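Search this repository... Type / to search

# grindero-shelflife

Opening and storage records for dry pantry goods kept in a home kitchen. One row per package. The data were recorded by hand in Drotadton and typed into a single CSV file.

## Contents

- `packages.csv` – 212 rows, one per package
- `categories.csv` – lookup table for the 34 category codes
- `notes.txt` – free text, keyed by `pkg_id`

Files are UTF-8 with Unix line endings. Fields are separated by commas. Text fields are quoted only when they contain a comma.

## Columns in packages.csv

- `pkg_id` – integer, unique, not reused after a row is deleted
- `cat` – category code, see `categories.csv`
- `net_g` – net weight in grams as printed on the package
- `opened` – day number, counted from the first entry
- `finished` – day number, blank if the package was thrown out
- `discarded` – day number, blank if the package was used up
- `container` – `orig`, `jar`, `tin` or `bag`
- `shelf` – shelf code, top shelf is 1
- `best_by` – day number of the printed date, negative if it fell before the first entry

A row has a value in `finished` or in `discarded`, never both. Rows with neither were still open when the file was closed.

## Recording rules

A package counts as opened when the inner seal is broken. Moving the contents to a jar does not start a new row. If two packages of the same item were combined in one jar, both rows carry the code `mix` in `notes.txt` and the later `finished` value is copied to the earlier row. Drop these rows before computing any durations.

Flour was weighed every 30 days. The weights are in `notes.txt` and have not been moved to their own table.

Spices bought loose at the Jallutdale market have no printed date. Their `best_by` field is blank.

## Known problems

- Category `OAT` was split in version 2. Older rows still use the parent code.
- `shelf` is unreliable for rows entered before the cabinet was rearranged.
- Rice noodles were filed under `PASTA` at first and under `NOOD` later.
- Room temperature and humidity were not logged.

## Loading

Read `opened`, `finished`, `discarded` and `best_by` as nullable integers. Some spreadsheet programs turn the blanks into zeros on import, and zero is a valid day number.

## Changes

Version 2 adds `container` and fixes duplicate IDs in the bean categories. The column order has changed – scripts that read by position need an update.

## License

Free to use with credit to the maintainer.

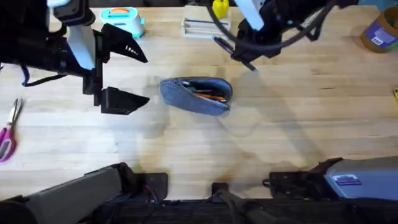 Maintained by Ngô | Last updated 24/08/2019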